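Home | Workshop Tips | Kitchen Tasks | Data Collection | Contact

Tips for Recording Tabletop Demonstrations with Kitchenware
Workshop Tips, Sosotley Learning Lab. Revised 9/7/26
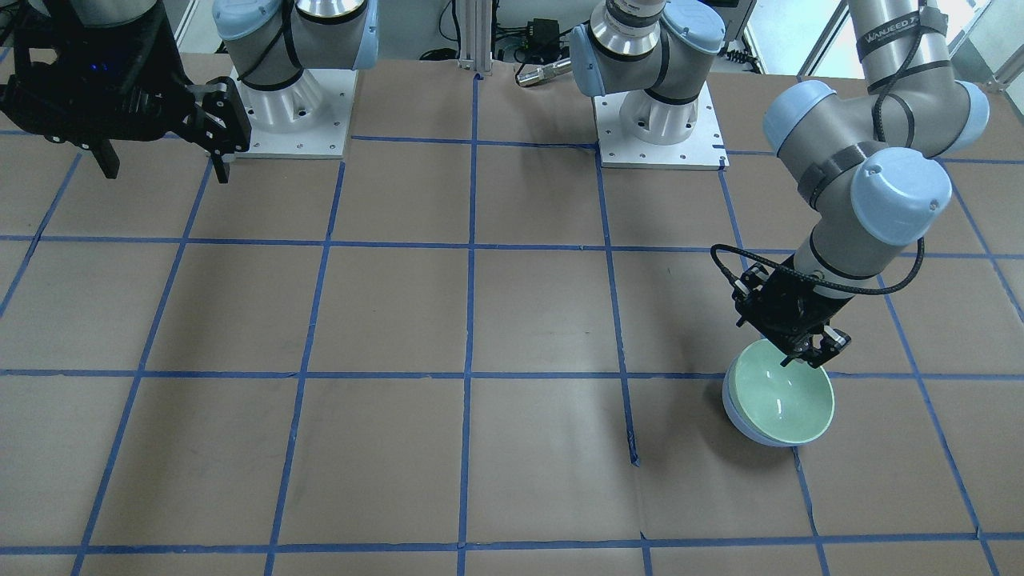
The following guidance applies to all operators recording pick-and-place examples with bowls, cups and plates. It replaces the October handout, which covered single-arm work only. Questions should be sent to Kagiso Potgieter.

Covering the table
Use plain kraft paper and pull it flat before taping. Small creases are acceptable. A fold that lifts the rim of a plate is not, and the sheet should be replaced. Smudges may stay until the end of a set - changing the paper halfway through gives the system two backgrounds where one was intended.

Marking the grid
Masking tape in a strong color is easiest to follow from the operator's seat. Lines need not be perfect. The grid tells the operator where to start an object; it is not used for measurement, and the learning system is never given the cell numbers. Press down loose ends at the start of each shift.

Choosing start positions
Work through the cells in the order on the printed sheet. Operators left to choose for themselves tend to favor the middle of the table, and the Warkau set suffered badly from this: of 972 recordings, 300 began in the same 3 cells. Objects may sit across a tape line. Turn cups so that the handle points a different way each time.

Handling bowls
Approach the rim from above with the fingers open, one inside the bowl and one outside. Close slowly. A bowl will often tilt as the grip tightens, and this should be left in the recording provided the bowl does not slip free. Glossy glazes throw bright highlights in daylight. Record them in the morning and again in the afternoon, and do not lower the blinds between takes.

The idle arm
When a task calls for one arm, raise the other clear of the paper and leave its gripper empty. Do not park it in a new place for each take.

Failed attempts
Keep them. Mark the take as failed, add a short note, and go on to the next cell. The Sitompul set was delivered with 939 takes and no failures marked, and it had to be reviewed again from the beginning.

Cleaning up
Wash ceramics by hand with mild soap and dry them fully. Wipe the gripper fingers with a dry cloth only. Tape residue on the tabletop comes off with a little cooking oil, followed by soapy water.

Related items
Folding Dish Towels with Two Arms
Labeling Takes: Short Notes That Help Reviewers
Storing Cups and Plates Between Sets
Sadik Task Sheets, Updated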